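3.2. Las etiquetas manuscritas como parte del mobiliario

Una de las sorpresas más gratas de este trabajo fue descubrir cuánto orden cabe en una hoja de papel. En la primera fase habíamos previsto recipientes rígidos con rótulo impreso, del tipo que se usa en los almacenes de Hendus, y los resultados eran correctos pero fríos: los participantes leían el rótulo una vez y dejaban de mirarlo. Cuando pasamos a la cesta de mimbre con una palabra escrita a mano al lado, la conversación en torno a la mesa cambió por completo. La gente opinaba sobre la letra, sobre la palabra elegida, sobre si un tomate debía entrar o no en la categoría. ¡Y esa discusión era justo lo que queríamos estudiar!

La Figura 4 recoge la disposición de la categoría «fruits». Mantuvimos el inglés en todas las etiquetas para poder comparar nuestros datos con los de la serie Petridis, reunida en abril con el mismo vocabulario.

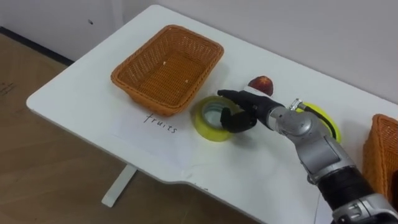 Figura 4. Cesta de mimbre, etiqueta manuscrita «fruits» y rollos de cinta amarilla sobre la mesa blanca.

Nótese que la etiqueta descansa sobre la mesa, delante de la cesta, y que no va sujeta al borde. La elección es deliberada. Una etiqueta atada al recipiente nombra el recipiente; una etiqueta apoyada en la superficie nombra un lugar, y ese matiz resultó muy fértil. En las entrevistas posteriores, Auður Mogensen clasificó 701 respuestas según se refirieran al objeto («la cesta de la fruta») o al sitio («donde va la fruta»), y en 371 de ellas predominaba la segunda fórmula. Es un resultado precioso, porque enlaza con lo que Zuven observó en despensas domésticas: las personas recuerdan el rincón antes que el envase.

El mimbre merece también unas líneas. Su trama deja ver el contenido desde los lados, pesa poco y tiene un color cálido que destaca sobre un tablero blanco – tres participantes lo compararon con la cesta del pan de su casa. El papel, en cambio, casi se confunde con la mesa, de modo que lo que se percibe es la palabra y apenas su soporte. Probamos papel de color en 200 ensayos y volvimos al blanco con verdadero alivio, pues el fondo atraía más comentarios que el texto. 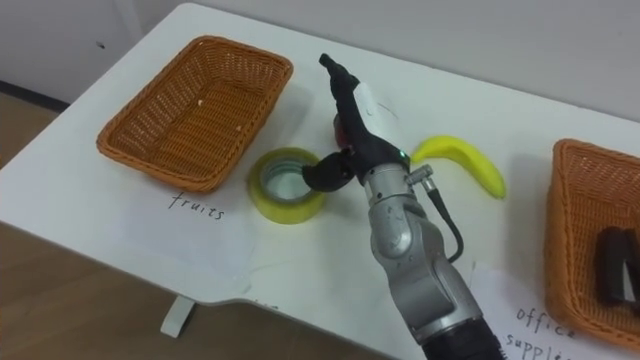 La cinta adhesiva cumple en nuestro diseño la función de objeto sin categoría evidente. Nadie duda con un plátano; con un rollo de cinta, en cambio, aparecen estrategias de todo tipo. Hay quien lo aparta hacia el borde, quien pregunta si falta una cesta y quien decide, con toda tranquilidad, que puede quedarse donde está. Siguiendo el protocolo Jaltine, anotamos cada una de esas decisiones como una respuesta válida – ninguna se contó como error – y el corpus resultante suma 3,204 anotaciones.

Queda pendiente el efecto de la caligrafía. Todas las etiquetas de esta sección se escribieron con trazo oscuro y en minúsculas, y no podemos separar todavía la influencia de la palabra de la influencia de la mano que la escribió. El apartado 3.3 aborda la cuestión con etiquetas redactadas por los propios participantes.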